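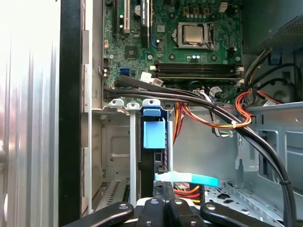 Why do the wrist camera frames and the finger positions drift apart in longer recordings?

The camera and the finger encoder keep separate clocks, and the recorder only lines them up once, when a recording starts. Anything over a couple of minutes will show it. Update the recorder and turn on "resync every episode" in the capture settings.

Ticket status: reopened
Project: Larkesance, PC strip-down set
Raised by: Adeel Chaudhry, Pindside
Component: Viroline recorder

Original report

We are collecting demonstrations of drive removal and refitting on desktop PCs. When I play back a long recording, the fingers close in the video before the logged finger width changes. Short recordings look fine. The gap gets worse towards the end of the file. The policy we trained on last month's batch closes late on the blue drive tabs and slides off them, and I think this is the cause.

What I tried first

Restarted the recorder between episodes. The gap goes away but it costs us too much time.
Swapped the camera cable. No change.
Dropped the camera to a lower resolution. No change.
Ran the same task on the second station. Same gap, so I ruled out the hardware.

Reply from Gilani support

Thanks for the detail. Please send one long recording with the raw timestamps left in. Don't run the trimming script on it, as that rewrites the time column.

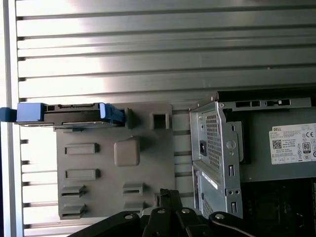 Sent, with the station log. I also measured the gap by tapping the fingers shut at the start and end of the recording. At the start it was nothing I could see. By the end it was 6 frames. That is enough to matter on a drive latch, where the useful part of the grasp is very short.

Reply from Gilani support

Confirmed from your file. The encoder clock runs slightly fast against the camera. Please update the recorder, switch on resync every episode, and repeat the tap test on 40 episodes before you go back to normal collection.

Update from Adeel

Updated both stations. All 40 episodes pass on station one. On station two a few still fail, always the first episode after a break. The setting is on in both places and the config files match. 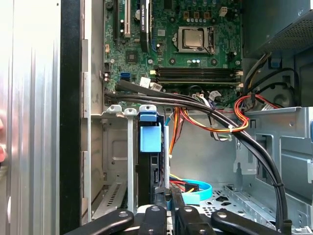
I left station two idle over lunch and tried again, and the first episode failed as before. The second was fine. Looking at the log, the encoder board goes to sleep when idle and its first reading after waking carries an old timestamp. The resync then uses that reading as its zero, so the whole episode is shifted by a fixed amount - a different fault from the slow drift, though it looks much the same on playback.

Workaround for now: open and close the fingers once before pressing record. I have put this on the start-of-session sheet. Sleep mode is also disabled on station one, which explains why we never saw it there. Somebody must have changed it when the station was set up and not written it down.

Questions still open

1. Can the recorder throw away the first encoder reading after a wake-up?
2. We have 3,000 episodes from before the update. Can they be repaired, or do we collect them again?

Reply from Gilani support

On the first, yes, it will be in the December release. Until then please disable sleep on station two as well.

On the second, most of them can be repaired if you kept the raw files. The repair tool estimates the drift from the finger movement in the video and stretches the encoder times to match. It needs at least one clear open or close near each end of the episode. Files that went through the trimming script can't be done this way.

Update from Adeel

Sleep disabled on station two, tap test passes. Raw files are on the old drive and I am copying them across now. Please keep this open until the repair has run.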